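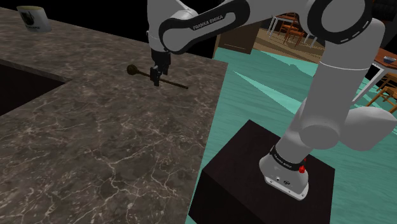

# counter-grasp

Grasp planning + closed loop approach for thin stuff on kitchen counters. Panda arm, parallel gripper, sim only for now. Spoon is the main test object, because everything else we tried was too easy.

Notes are for people at Flatell and Zilton who need to run this before July. Not polished. If something here disagrees with the code, the code wins, then please fix it here.

Last edit 2018-06-04.

## What's in the repo

- `planner/` grasp sampling, approach paths, collision checks against the counter
- `perception/` depth to points, plane removal, long-axis fit
- `control/` joint impedance wrapper, finger commands, the stop logic
- `scenes/` the kitchen, counter textures, object meshes
- `warton/` episode viewer (own readme, kind of stale)
- `tools/` replay, re-render, sanity checks

`legacy/` is still there. Don't import from it. Two scripts in `tools/` still do, known.

## Quick start

```
git clone --recursive <internal mirror>/counter-grasp
cd counter-grasp
./setup.sh
python run_episode.py --scene kitchen_dark --object spoon --seed 1409
```

Forgot `--recursive`? Then meshes are missing and you get a black window, no error. Run `git submodule update --init`.

Seed 1409 is the reference one. If that fails on a clean checkout, it's your setup. Check the renderer version first.

Headless: add `--no-view`. Needs `EGL=1` on the shared machines, not on laptops.

## Pipeline, short version

1. Grab depth from both cameras (room + wrist)
2. Fit counter plane, drop everything below plane + margin
3. Cluster what's left, throw out clusters on the ignore list (mug)
4. Fit long axis, guess handle end vs head end by width
5. Sample top-down grasps along the handle, fingers either side
6. Score, take best 3, check arm collisions against counter and sink edge
7. Move to pregrasp, switch to wrist camera, correct, go down
8. Close, check finger gap, lift

Step 4 is the weak one. Short handles flip. Fix is half done on the `axis-vote` branch, don't merge it yet.

## Wrist camera

Used only between pregrasp and close. We don't re-plan from it, just shift sideways and rotate around the tool axis. Controller freezes the correction once the finger tips are under the height threshold, otherwise it chases noise from the fingers themselves.

Finger mask is static, in `perception/masks/`. If you change gripper meshes you HAVE to regenerate it:

```
python tools/make_finger_mask.py --gripper default
```

Takes a minute. Skipping it means the axis fit will happily lock on to a finger edge.

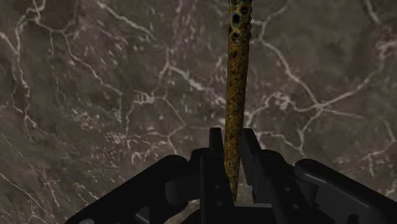

*Wrist view: shaft between the fingers, veined counter texture behind.*

Dark veined texture is deliberate. Depth doesn't care but the RGB edge step does, veins give lots of false lines. If the edge step works on this counter it works on the plain ones. Turn it off with `--no-edges` when debugging, depth alone gets you pretty far.

## Config

All in `config/default.yaml`, override per scene.

| key | default | note |
|---|---|---|
| `plane.margin_mm` | 3 | lower and the counter leaks in, higher and thin handles vanish |
| `grasp.samples` | 40 | more is slower, not much better |
| `servo.rate_hz` | 24 | tied to render rate, don't raise only this one |
| `servo.freeze` | true | see above |
| `arm.home` | `over_counter` | `folded` exists but clips the pedestal |
| `close.check_gap` | true | turn off for replay |

Units are mm in yaml and meters in code. Yes. There is a converter at load, don't convert again in your own module.

## Episode files

One folder per episode:

- `meta.json` scene, object, seed, config hash
- `joints.npy` positions + velocities, base to wrist
- `gripper.npy` commanded width and measured width
- `room/` and `wrist/` rendered frames
- `events.txt` plan, pregrasp, freeze, close, lift, with sim time

Result label gets written at the very end. No label = run was killed, don't count it as a failure. The Dervishi loader used to do exactly that and the numbers looked awful until it got fixed, so pull the latest before comparing anything.

`gripper.npy` measured width is noisy for the first few steps after close. Wait for it to settle before you decide anything from it.

## Replay

```
python tools/replay.py episodes/<name> --cam wrist
python tools/replay.py episodes/<name> --cam room --slow
```

Replay drives joints directly, no physics on the object. Object pose comes from the log. So contact will look slightly off, fingers may sit inside the handle by a hair. Use a full rerun with the same seed if you care about contact.

## Known problems

- Fingers closing on a tapered end can squeeze the object out. Scorer should penalize taper, it doesnt yet.
- Grasps next to the sink cutout get rejected too often. The plane fit treats the edge as an obstacle. Workaround: `--sink-pad 0`
- Gripper commands block. A slow close stalls the servo loop.
- Viewer crashes if `events.txt` is empty
- Re-render with swapped textures doesn't update the config hash. Rename the folder by hand so nobody mixes them up
- Room camera loses the handle when the forearm swings over it. We hold the last good fit, whihc is fine unless the object moved

## Todo

- [ ] finish `axis-vote`
- [ ] taper term in scorer
- [ ] non-blocking gripper call
- [x] mask generator
- [ ] drop `legacy/`
- [ ] test on light counters again after the margin change
- [ ] Zilton wants ROS bags as export, check what topics they need

## Contributing

Branch off `dev`. Run `make check` before pushing, it replays the reference seed and compares joint paths. Small diffs OK, tolerance is in the makefile. Put new meshes in the submodule and not here, the repo is big enough already.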